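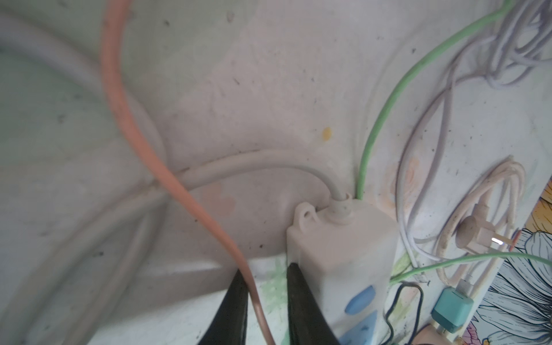
Charging table check, Prarbridge, Room 164
2020-07-06. Checked by Kauko Jääskeläinen, copy to Abdul-Rahman Yakubu

1. Strip housings, no cracks – OK. Mounting tabs still on.
2. Chargers and plugs, no scorching or loose pins – OK

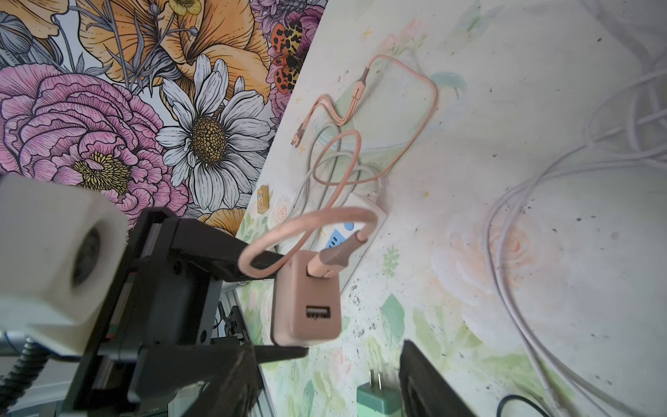 3. Charger labels readable – two are worn, replace by April.
4. Strips not plugged into other strips – OK

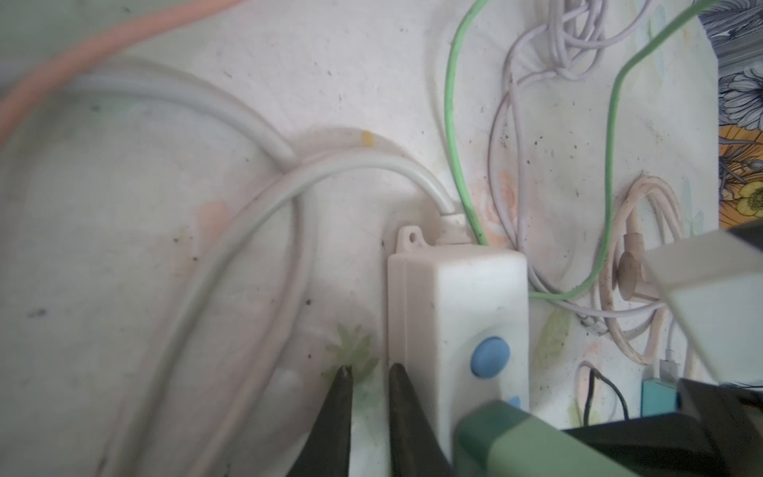

5. Tabletop clean – FAIL. Wipe it down with everything unplugged. There are dark specks and a small yellow stain by the white strip, and cables crossing next to it. Separate those before cleaning.
6. Cords not knotted or pinched – FAIL. Untangle and coil each one on its own.
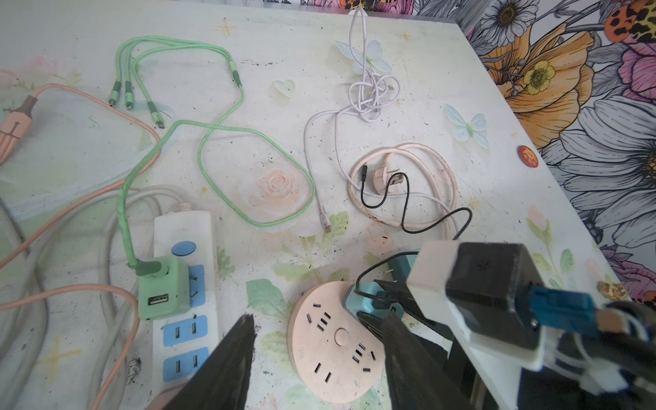 Can unused chargers stay plugged in overnight?
Switch the strip off at the end of the day and unplug anything not in use. Spares go in the Borano cabinet, shelf 40.

7. Tags match the register – item 1141 missing, Yakubu to follow up.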